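Cellule Stolum : foire aux questions sur la mise en service et l'entretien
Alhassan, atelier de Clinarau
Mise à jour : 7 juillet 2022

Cette page regroupe les questions qui reviennent le plus souvent à propos de la cellule Stolum, le robot à deux bras qui travaille devant le présentoir de fruits et légumes factices. Elle complète la notice Fomell, sans la remplacer. Les opérations sur l'armoire électrique n'y figurent pas.

Dans quel ordre met-on la cellule en route ?
Alimentation générale d'abord, puis les bras, puis les mains. Attendre la fin de l'initialisation des bras avant d'alimenter les mains, sinon les doigts démarrent sur une position de repos fausse et il faut tout reprendre. Le contrôle de départ comporte 11 points, affichés à l'écran l'un après l'autre. Un point refusé se corrige et se relance seul.

Faut-il retirer la housse de la main pour l'entretien courant ?
Non. L'essuyage des bouts de doigts et le contrôle des axes se font housse en place. On repousse le tissu vers la paume pour dégager les articulations et on vérifie qu'aucun pli n'est pris entre deux doigts. La housse se retire seulement pour le remplacement d'un doigt ou pour le lavage.

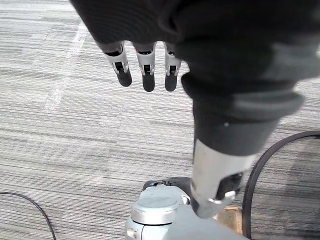
Main sous housse, doigts dégagés, au-dessus de la moquette.

Comment nettoyer les bouts de doigts ?
Chiffon non pelucheux, à peine humide, eau claire. Pas d'alcool ni de dégraissant. Les fibres de moquette et la poussière se collent sur les tampons et la prise devient irrégulière sur les objets lisses. Si un tampon brille ou présente une entaille, on le change. Les tampons d'une même main se changent ensemble, même si un seul est abîmé.

À quel moment laver les housses ?
Tous les 21 jours d'utilisation, à 30 degrés, sans adoucissant, séchage à plat. Au remontage, laisser du mou au poignet et faire une rotation complète à vitesse lente avant de reprendre le travail. Une housse trop tendue remonte pendant le mouvement et finit par gêner la flexion des doigts.

Où faire passer les câbles au sol ?
En arc large, loin de l'embase et hors de la zone balayée par les bras. Ne pas les coller à la moquette avec du ruban : il arrache le velours et laisse un dépôt sur la gaine. Avant chaque démarrage, suivre les câbles à la main sur toute leur longueur.

La main affiche un défaut de couple au doigt du milieu. Que faire ?
Couper l'alimentation de la main, faire jouer le doigt à la main, chercher un fil ou un morceau de feuillage plastique dans l'articulation. Remettre sous tension et relancer le contrôle. Si le défaut revient, noter le code et la valeur du compteur de cycles. Depuis avril, la révision des doigts est prévue à 2275 cycles de prise. Un défaut qui apparaît bien avant cette échéance est à signaler avec la date du dernier démontage.

Comment régler la prise sur l'anse du panier métallique ?
Placer la pince au milieu de l'anse, fermer à force réduite, puis soulever de quelques centimètres et attendre l'arrêt du balancement. Si le panier pivote, rouvrir et reprendre plus au centre. Augmenter la force en dernier recours : l'anse marque les tampons. Le réglage se fait d'abord panier vide, puis avec quelques légumes factices dedans, car la charge se répartit rarement bien.
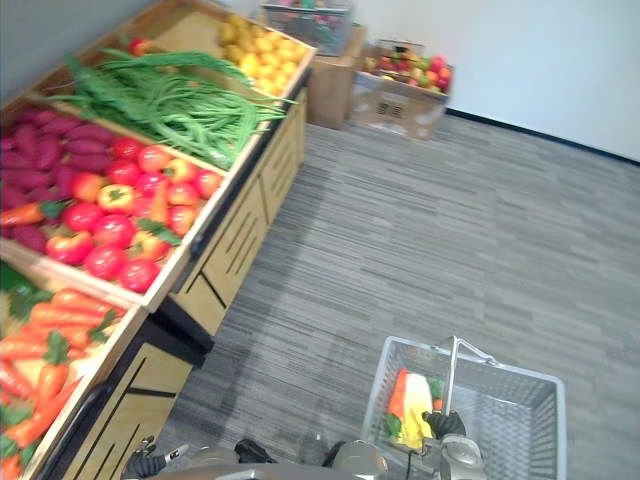
Chez nous, le réglage à vide n'a jamais tenu une fois le panier chargé, et nous avons fini par tout faire avec deux ou trois légumes du même côté. On gagne une reprise à chaque fois. Par contre, il faut recommencer après un changement de tampons, la notice ne le dit pas.

La remarque est juste pour les tampons neufs, qui adhèrent davantage pendant les premières prises. Le point sera ajouté à la notice. Nous conservons le passage à vide, qui sert aussi à repérer un jeu dans le poignet.

Peut-on déplacer le présentoir ?
Oui, à condition de refaire le repérage des bacs. La procédure compte 43 positions, qu'il faut toutes valider, y compris celles des bacs non utilisés ce jour-là. Ne pas pousser le meuble avec les bras alimentés.

Quelles pièces garder sur place ?
Un jeu de tampons par main, une housse de rechange par bras et un câble de main. Les commandes passent par Clinarau, en indiquant le numéro gravé sur l'embase.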